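Features > Toys & Collectibles > Retro Corner

The Knights That Folded Into Castles
Print this article | E-mail this article

Ask anybody my age about the toys of their childhood and you'll get the same handful of cartoons back. Ask me and you'll get Zurkwood, and then you'll get it for the rest of the evening, because I have never learned how to stop.

Zurkwood was a line of plastic knights made by a little company called Leinonen. Each knight folded up into a piece of a castle. You had a gate, a well, a stretch of wall, a very ugly chimney, and if you owned enough of them (I didn't, my cousin did) you could clip the lot together and build the fortress of Drarham. There was a cartoon too, and I watched it before school with a bowl of cereal going soft in my lap. It ran for two seasons and the second one made no sense at all. The wizard Drilum was dead, then he was a horse, then he was fine again and everyone went on as if it hadn't happened!

My first was the chimney. His name was Sootwick and he came from my aunt, who had clearly grabbed the last box on the shelf. His legs tucked up behind his back, his arms went into slots at the sides, and a flap came down over his face with bricks molded on it. The flap broke by lunchtime. I glued it, badly, and for the rest of his career poor Sootwick could be a chimney with a face or a knight with no chimney, depending on my mood. 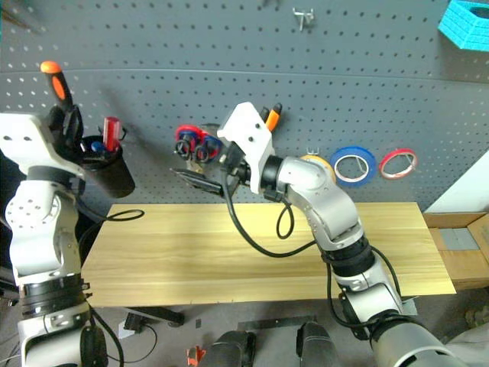 I still have him, glue and all, and he's the reason I started collecting again as a grown woman with bills to pay. I was clearing out my parents' attic one September and found him in a coffee can with a bunch of marbles. By that night I was bidding on a well.

If you're thinking of going down the same road, let me tell you what I've learned about the figures. The early ones have metal pins at the knees and the later ones have plastic pegs. You want the pins. The pegs snap if you look at them wrong, and a seller who writes "a little loose in the leg" usually means the leg is in a separate bag. The stickers are another headache. Leinonen put foil crests on the shields, and kids picked at them, so a knight with a clean crest costs a good deal more than one without. I've seen reproduction crests that look great from across the room and too shiny up close.

Then there are the boxes. I don't keep boxes, I think toys should be out where you can get at them, but I know that makes me the odd one out. A sealed Gatekeeper went for 500 dollars last year. I have a Gatekeeper with one hand and I paid 2 dollars for him at a yard sale, and I'm pretty sure I've had more fun.

The person who knows more about all this than anybody is Marjatta Nurmi, who puts out the Zurkwood checklist. I called her up expecting ten minutes and we talked until my phone died. Her list runs to 162 pieces once you include the color variants, and she owns every one except the green well, which she has seen in a catalog and never in person. Does she believe it was ever made? "On good days," she told me. She also cleared up something that had bugged me since fourth grade – the castle roof really doesn't close if you have the later chimney. The mold was changed and the slot ended up too shallow. I spent an entire winter thinking I was doing it wrong.

She's not sentimental about the cartoon, by the way. She thinks it's terrible. I put on the pilot again after we hung up and, well, the animation is rough. Horses slide along without moving their legs, and Sir Harrow changes color between one shot and the next. But then the knights all run at the hill, the music kicks in, they fold up one after another and there's Drarham standing where there was nothing but grass. I got goosebumps. I was eating cereal, too.
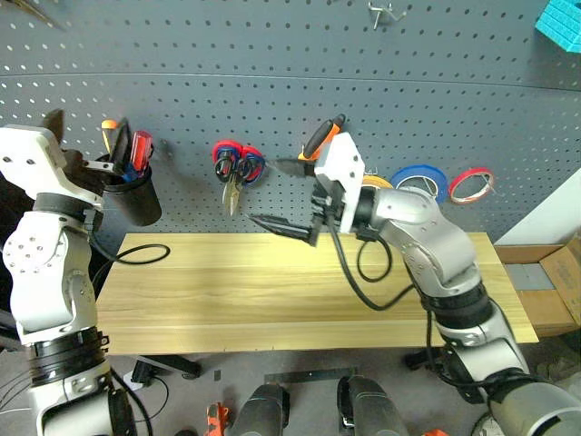 Two arms, a wooden tabletop and a pegboard.

My own count is up to 100 now, which sounds like a lot until you try to build the east tower and find you're three walls short. I've got a spare well with good pins and a nearly perfect crest if anyone out there has a stretch of wall to trade. I'd even take one with pegs.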